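A Morning at the Bickerstaff Brewery Open Day

The train to Clornell takes a little more than one hour, and from the station you walk along the canal until you smell the malt. I went in June, when the Bickerstaff brewery opens its doors to visitors for one morning. The ticket includes the tour, three small glasses and a pretzel. I had booked the first group, at ten o'clock, and I recommend to do the same. By noon the yard was full and the line for the pretzels went back to the gate.

We began in the malt store, on the upper floor. The stairs are steep and you should wear closed shoes, they do check it at the door. The guide let us chew some grains of pale malt and then some of the dark roasted one, which tastes like burnt coffee. I liked the pale one so much that I took a second handful.

From there we went down to the brewhouse. The mash tun holds 2,541 liters and it is older than the building around it. It was bought secondhand from a brewery that closed, and one wall had to be taken down to bring it inside. On the open day they brew a wheat beer called Belum, so we could look in at the mash while it was being stirred. It was very warm in the room and my glasses became foggy.

The part I had expected the least from was the cleaning talk. Our guide told us that a brewer washes things for most of the day, and brewing is what he does between. The tanks get their own program, with caustic first and acid after, but the tasting glasses are washed by hand, with very little soap and a lot of rinsing. If soap stays on the glass, the foam of the beer falls down quickly. We were given two glasses of the same beer, one rinsed well and one not, and the difference was clear after one minute. I have changed how I wash my glasses at home.

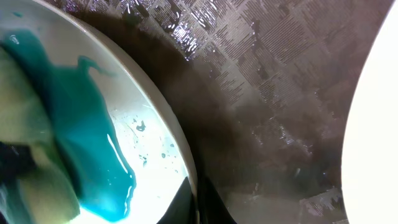
Dish soap and a sponge in a white bowl.

After this we visited the cellar, where the beer rests. It is cold there, so bring a sweater even in summer. There is one tank of 1,635 liters and beside it a smaller one of 1,258 liters, used only for the seasonal beers. The labels on the valves are still in the handwriting of the first owner. A lady in our group asked if one can buy beer directly from the tank. One cannot, but they fill bottles in the shop upstairs.

The tasting was in the yard, on long tables. I had the Belum from the last batch, a brown ale and a beer cocktail from the guest stand of Sturnano, who make citrus syrups. They mixed the wheat beer with blood orange syrup and a little lemon, half a glass of beer to two spoons of syrup. For me it was somewhat too sweet, and with one spoon it would be perfect. The brown ale was my favorite. It is dry, with a taste of nuts, and it went well with the mustard from the pretzel stand.

Some practical notes. The tour lasts 60 minutes, but the tasting comes after and you should not plan a train before one o'clock. Children can join the tour and they get apple juice. The shop takes cards, the pretzel stand only cash. There is no elevator to the malt store, but the brewhouse and the yard can be reached without stairs.

I carried home four bottles of the brown ale and one small bottle of the blood orange syrup, which I will try next with sparkling water.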